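Workshop notebook, 10/9/18
Dye bench, Tusodside

Back on the madder problem. The last batch of wool came out of the pot a flat brick color on one side of the skein and a decent red on the other, and I want that sorted before the November order for Skanance is due. They want 23 skeins in one shade. At the moment I can't promise three.

Checked the obvious things first. The scale is fine, it reads true against the brass weight. The thermometer was not fine. It read four degrees low against the glass one from the drawer, which means the pot has been running hotter than the notes say, possibly for weeks. Madder goes brown if it gets too hot, so that could be most of the trouble on its own. I've put tape on the bad thermometer and written NO on it. Please don't put it back on the hook.

Recalculated the mordant. Old sheet says 15 percent alum on dry weight of fiber. Whoever copied it onto the wall card wrote 10. For the test lot of 621 grams that is the difference between 93 grams and 62 grams, so the last few lots were likely under-mordanted as well as overheated. Corrected the wall card in pen. The cream of tartar figure on the card is right.

Water: used the rain barrel for pots 1 and 2, tap for pots 3 and 4. Our tap water is hard and madder usually likes that, but I wanted to see them next to each other.

Pot 1: rain water, 15 percent alum, no chalk. Orange. Clear and even, but orange.
Pot 2: rain water, 15 percent alum, pinch of chalk. Closer to red, still a bit warm.
Pot 3: tap water, 15 percent alum, no chalk. Best of the four. A real red, even the whole way through.
Pot 4: tap water, 10 percent alum, no chalk. Paler than 3 and patchy near the ties. Looks a lot like the bad batch.

All four were brought up slowly over an hour and a half and held at 65 C by the glass thermometer for an hour, then left to cool in the pot. I turned the skeins every ten minutes. Last time they were turned when somebody remembered, going by the log, and two of the gaps are long.

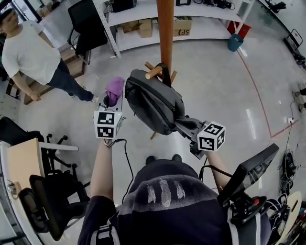 The ties are the other thing. On the patchy skein the pale spots line up with where the cotton was knotted, and on pot 3, where I retied everything loosely in figure eights, there are none. Four loose ties per skein from now on. Cut the tight ones off when the yarn comes in from the mill – they are meant for shipping and they pinch.

Also looked at scouring. Put a drop of water on an unscoured length and it sat there as a bead. On a length scoured this morning it went in right away. I then tried a piece from the shelf marked "scoured" and it beaded too, so at least part of that shelf isn't clean. I've moved everything from that shelf back to the scouring pile. It costs us a day but it is cheaper than redoing a dye lot.

Roots: the sack from Stukstead is nearly finished. The new sack is ground finer and gives up its color faster, but it also gets into the yarn and takes forever to shake out. Tried tying it in an old nylon stocking, which worked. Color looked no weaker for it. Don't pack the stocking tight, the powder swells.

Light test from the summer: took the cards down from the south window. The reds on full alum have held well. The one with the iron dip has hardly moved. The purple from logwood has gone gray where the card was open to the light and is still good under the flap, so I don't want to sell that for anything that will hang in a window. Fine for socks.

Fujimoto stirrer is making its noise again at low speed. Cleaned the shaft, no change. It works at the middle setting, but that is too rough for the single-ply, which had started to felt the last time we tried it. Hand turning only for single-ply until the part comes.

Stock check while I was at it:
Alum, 2,000 grams in the tub, plus one sealed bag.
Cream of tartar, low. Order more.
Chalk, plenty.
pH strips, the open tube has gone off color, use the new one.
Cotton for ties, one cone.

Cost per skein on the corrected recipe goes up slightly for the extra alum. Not enough to change the price.

To do:
Run the pot 3 recipe again at full size, two kettles, same root sack for both.
Save the exhaust bath. There was still a good peach in it when I dipped a scrap.
Wash pot 3 skein with the plain soap and check for bleeding on white cotton. The rinse was running clear by the fourth change, but I'd like to see it on cloth.
Snip a sample from each pot for the book. Pot 3 goes in as lot 153.
New lid for the big kettle – the handle is loose and gets hot.

Skeins are on the drying bar in pot order, left to right. Please leave them in that order until they are labeled.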